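[garora-users] Re: Left jaw closes late after pad change
From: Beverley Hoani
To: garora-users
In reply to: Jannik Ruppert

Jannik Ruppert wrote:
> We swapped the finger pads on both hand-held grippers last week and now
> the left one closes a bit later than the right. Same pads, same screws.
> It shows in the logs as an offset of 3 mm at full close. Recalibrating
> moves it around but doesn't get rid of it. Is this the pads or the
> linkage? Also, how often do the rest of you change pads? Hannelore says
> every 400 cycles, I think that is far too often.
>
> Jannik

Hi Jannik,

Most likely the pads, or more exactly how they are seated. We had the same thing on our pair at Astham in August and I spent a whole afternoon with the linkage apart before Ludger Brandes told me to look at the screws.

The pad sits on a lip on the jaw frame. If you tighten the screw nearest the tip first, the back of the pad rides up on the lip and stays there. It looks flat from above. Slide a piece of paper in behind the pad and if it goes in at the back end, that's your offset.

What we do now:

Take both pads off the jaw pair, not only the one you suspect.
Wipe the lip and the back of the pad. Old adhesive is enough to lift it.
Put both screws in loose, close the jaws by hand on a flat bar, and hold them closed.
Tighten the rear screw, then the front one, while the jaws are still closed on the bar.
Open and close ten times or so and only then run the zero routine.

If you calibrate before the pads have settled, the zero is off again by the next morning. That may be why yours moves around.

If the paper test is clean at both ends, then look at the linkage. There's a small pin on the trigger side that wears oval. Torben Teuber at Enside posted the part number here a while ago, it is message 2381 in the archive. Get 2 of them, the old one on the other side will not be far behind.

On how often: we don't go by cycles. We change when the mesh has gone smooth in the middle, and always both grippers on the same day. Hannelore's number might be right for her work, she handles a lot of gritty material. We have a sand tray task as well and the grains do get into the mesh. A dry toothbrush after each run helps more than anything. Don't use compressed air, it pushes the grains down behind the pad and then you are back to the lifted edge.

For a check after the pad change I go straight to the real table and pick small things off the cloth and out of the tray. The flat bar will tell you the jaws meet. It won't tell you whether they meet square on something small.

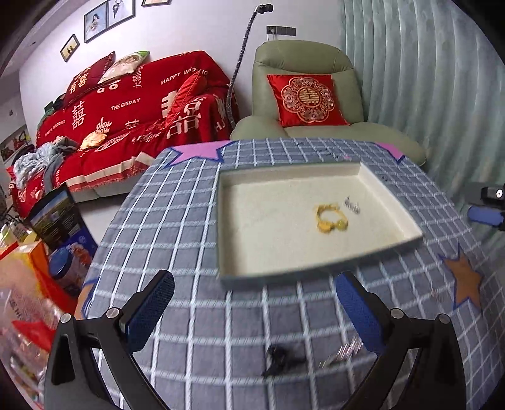
The pads over the tray table, blue mesh side in. The screw heads I mean are the two silver ones near the pads.

I do the check slowly, both hands, and watch whether the piece turns as the jaws come together. If it always turns the same way, one pad is still high. Back to the paper.

One more thing – mark the jaws left and right before you take anything off. The frames look the same but ours have worn differently, and swapping them gave me a new offset on top of the old one. A dot of paint on the inside is fine.

Let the list know what the paper test says. If it does turn out to be the pin, I have the Eichhorn drawing of the trigger side and can send it to you directly, it's too big for the list.

Beverley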